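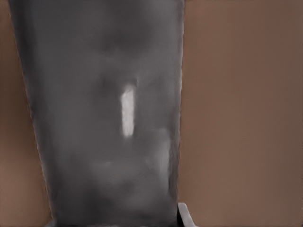
Keeping two arms honest: a morning with Jolien Jansen

Jolien Jansen had a mug of tea in one hand and a list in the other when I got to Mivgate, and she started talking before I'd found a chair. She looks after the two-arm cell there, both the one bolted to the floor next door and the simulated copy on her screen, and she's firm that they count as the same job. "If I move a base in one and forget the other, I've got two cells that disagree, and then I'm the one who spends the afternoon finding out where," she told me.

I'd come to ask about the day-to-day stuff, because everybody writes about what these arms can do and I wanted to hear how you keep one going (I once killed a perfectly good label printer through neglect, so I have a personal interest!). Her list turned out to be the startup check. She starts with the bases. Each arm gets sent to its home pose on its own, with the other one parked, and she compares the joint readings with the ones saved from the last setup.

"People want to run both arms right away," she said. "Please don't. Do the left, write it down, do the right, write it down. If they're both moving and something's off, good luck working out which of them it was."

Then come the grippers. She opens and closes each one fully and watches whether the fingers arrive together. After that she jogs the wrist down to a taught point over the table and checks the height. The whole routine takes 20 minutes when nothing is wrong, and she laughed when I asked how often that was. More often than it used to be, she said, mostly thanks to Fadi Chamoun, who rewrote the setup notes in November and threw out a page and a half of steps left over from an older arm.
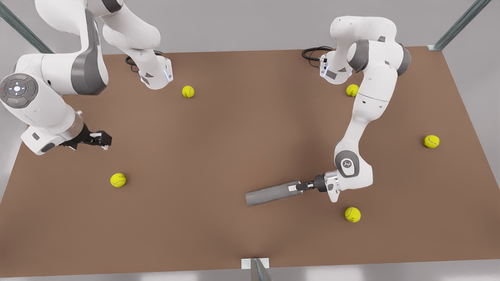
What she cares about most is the space in the middle, where both arms can reach. Her rule is that only one arm at a time owns it. The other waits outside until it gets the release signal, even when there looks to be plenty of room. I asked if that slowed things down and she shrugged. "A bit, sure. Have you ever realigned a wrist?" I haven't, and her face suggested I should keep it that way.

Cables get their own line on the list. She wants enough slack behind each base for the shoulder to swing all the way around without a tug, but no loop that can creep forward onto the table. On the real cell she runs the arm slowly through its widest swing with her eyes on the cable the whole time, ignoring the gripper completely. The simulated cell won't tell you about a rubbing cable, she pointed out, so that one always gets done next door.

We got onto objects next. Tennis balls are her favorite for testing, cheap and easy to see against a brown tabletop, though they do like to roll away if you set them down carelessly. Cylinders are fussier. Held at one end, a long piece puts a twist on the fingers, and if the grip force is set for balls, the far end droops. So she keeps a separate grip setting for each type of part, saved under a name that says what it's for. "I inherited a file called grip_new_new," she said. "I still think about it."

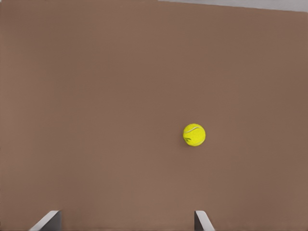
How do you know when a gripper needs recalibrating?

"Send it to the same point from two different directions and compare where the fingertips end up. If the two don't match, I stop and recalibrate. I also do it every 2,000 cycles whether it looks fine or not, and any time somebody has bumped a finger, even gently."

She was very serious about "even gently." Her colleague Lieselotte Görtz once nudged a fingertip with a toolbox and owned up on the spot, which Jolien brought up twice as a model for the rest of us. After a bump she checks the mounting screws first, then whether the fingers still close flat, and only then touches the numbers. Calibrating around a loose finger just hides it for a week.

Before I left I asked what she'd change if she had the money. I was expecting a faster arm or something shiny. She wants a second set of fingers, already fitted and measured, sitting in a drawer next to the cell. The request is in, and she's cleared the drawer.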